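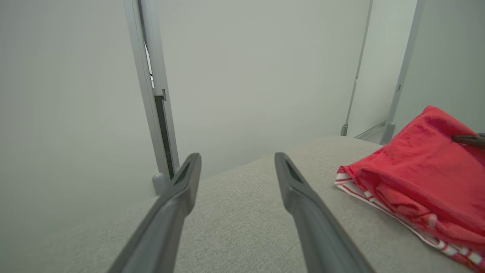
Rosalind Lindqvist told us in her first interview that she never rubs a stain, because in her experience the rubbing only makes it wider. Delali Aryee held the opposite opinion and said that a short, hard rub with cold water had saved more shirts than any product. Both had washed clothes for a family for many years. We kept this disagreement in mind when we planned the home trial, and we did not tell the participants which method we expected to be better.

4.2 Treatment of oil and sauce stains at home

Each of the 47 households received a bottle of the pre-wash liquid Hisix and a bar of the laundry soap Goron. They were asked to use one product for oil stains during April and to write down three things: the age of the stain, the kind of fabric, and the time between treatment and washing. The amount of water was fixed at 500 ml for each treatment. Four households did not return the diary and were left out of the analysis.
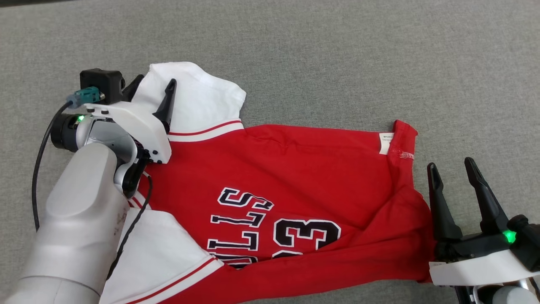 The time before treatment had a larger effect than the product. Stains treated on the same evening were mostly reported as gone after one wash, with the liquid and also with the bar. For stains which had already passed through a tumble dryer, both products gave poor results. Participants often did not know if a garment had been in the dryer, and this makes the second finding weaker than the first.

Tomato sauce was more difficult to judge. Several diaries say "almost gone", and we could not decide in a fair way how to count this answer. We put it together with "not gone". Gavin Innes, who read all diaries independently, preferred a separate group, and his version was kept beside ours.

Figure 3. Bright red cloth, partially folded, on a light gray woven surface, with two dark gray gripper fingers in front. 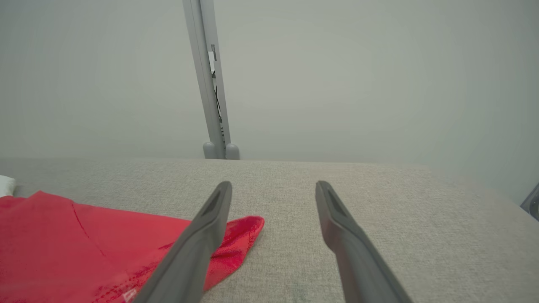
4.3 Limits of the diary method

The diaries depend on the eye of the person who washes. In nine households two persons filled in the pages, and their answers for similar stains were not always the same.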